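Leire Nieto
I have been meaning to write this up all week, so settle in, it's a few posts long. It's about learning to mend your own clothes when you're past 40 and your mother gave up teaching you decades ago.

I started in June with a sewing class in Deltdale, above the old Bulow shoe shop. Casimiro Vallejo runs it and he is the most patient man alive. My first hem looked like a mountain range and he told me it had character, bless him.

What I love most is how slow it is. You thread the needle, you lose the needle, you find it again, and before you know it the whole evening has gone by and you've hardly thought about work. 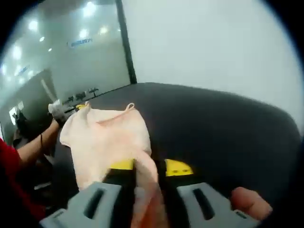 Deltdale, Sep 22, 2023

Soft fabrics are still my weak spot. They slide and bunch up the second I look away. Casimiro says to baste everything first with big loose stitches and pull them out later — I skipped that step for 2 months and I regret every minute of it.

If you want to try it, please don't buy a fancy kit! A pack of plain needles, good thread and small sharp scissors will carry you a long way. Practice on an old pillowcase before you go anywhere near your favorite shirt.

Next up for me is darning socks. I have four pairs waiting in a bag by the door, and any tips on heels would be very welcome.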